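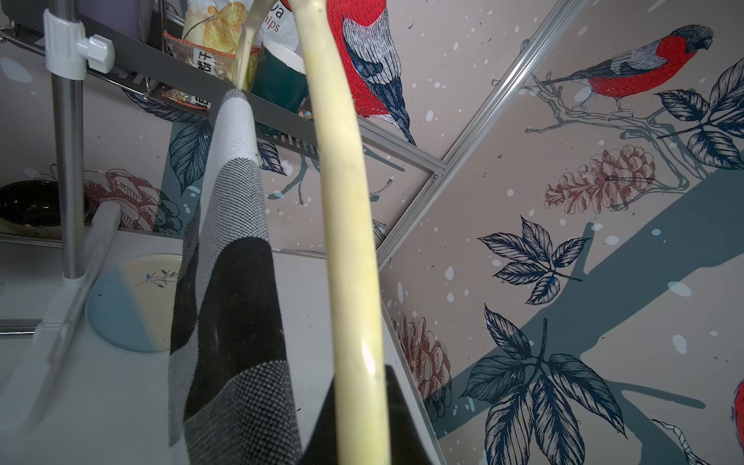
The Leek Problem

Every few months somebody sends me a clip of a robot making dinner. The onions are already peeled, the pan is already out, the worktop is the size of a tennis court and there is nothing on it. The robot tips a bowl of things into the pan and stirs. People write underneath that they will never cook again. I watch it twice, once for the stirring and once to look for the person who did the washing up.

I'd like to make the case for judging these machines by a leek.

Take a long green stalk of some sort, leek or spring onion, I won't fight over it. It bends. It is smooth and a bit shiny, so it slides. It is longer than the space you want to put it in, and when you pick it up by the middle both ends go somewhere you did not send them. Now hold it up in front of your own face and try to see the kitchen. Behind it are a knitted cloth hanging off a ledge in white, grey and black blocks, a bag of crisps jammed in a rack next to a green mug, a plate, a dark bowl, and wallpaper with red-breasted birds and pine cones all over it. You, being a person, know at once which of these are birds you could knock over and which are birds somebody pasted up. You have never had to be taught this. A machine with its eye at its wrist has a vegetable across most of its view and a flock of robins behind it (I mean the other sort of robin, though by now I expect the engineers have made the joke).

I spent some of March going round asking people who work on this how close we are. I am not an engineer. I write about housework, which I have done for longer than most of them have been alive, and I went in hoping to be told I could stop.

Imani Owino builds grippers for a small outfit called Ginley, and she was the least excited person I met, which I took as a good sign. Her view was that the picking up is much better than it was and the putting down is much worse than anyone admits. "You can grab nearly anything now if you're allowed to grab it badly," she told me. Then you have a leek held badly, and every job after that starts from there. She had a log of 532 attempts at moving soft vegetables from a counter into a container. I asked how many had gone well. She asked what I meant by well, and we were on that for most of an hour.

I don't think she was dodging. If I ask my son to put the leeks away, and he puts them in the fridge with the door resting on the green ends, he has in his own opinion put the leeks away. The difference is that I can shout at him and he will know what the shouting is about.

Shop floors are meant to be the easy case. Skodwood, who make flat kitchen units and will sell you a cupboard with one hinge too many, have a line where arms do the drilling and the lifting, and it is lovely to watch. Xolani Nel, who runs it, walked me to the far end, where there were people putting screws into little bags. I asked why the arms didn't do that. He said the bags stick together. There was a pause while we both thought about the size of the budget. Someone there had worked out that a bagging arm would need 41 separate settings for different humidities, and then they had hired a woman named Loukia Theodorakopoulos, who licks her thumb.

I have tried to be fair to the other side. Markos Deligiannis, who has put his own money into a home robot firm, Treltness, says that people like me always pick the awkward object. We used to pick the egg, he said, and the machines learned eggs, and we went quiet and came back with a sock. There's something in that. I did once write eight hundred words about a sock. He also says that nobody complained that the washing machine couldn't carry its own laundry, and I had to tell him that I have complained of exactly this since I was married.

His stronger point is that kitchens are the trouble and the robots only show it up. A plate on the counter because you're about to use it looks the same as a plate on the counter because nobody has dealt with it. Crisps live in my rack for reasons that go back years. He thinks that in time we will tidy our homes to suit the machines, as we once took up rugs for the sake of the round vacuum things. So the promise is that a robot will tidy my kitchen once I've tidied it.

Trinh Bùi, who teaches machines by having people do chores in real rooms, was kinder about it. She doesn't want the rooms cleared. She wants the patterned walls and the racks full of oddments, on the grounds that a machine brought up in a white box will faint at the sight of wallpaper. I liked her a great deal. I asked her for a date and she said she had stopped giving dates, and then she gave me one, and then asked me not to print it.

So, can they do chores yet? They can do pieces of chores. They can do the middle of one, if you do both ends. Mrs Dambrauskienė, next door to me, has a grandson who will also do the middle of a chore, and she pays him 3 pounds.

I'll go on watching the clips. What I'd like to see is a long one with no cuts, starting with the shopping still in the bag and a cloth in the way. I'd even let it have a small leek.

May 24, 2022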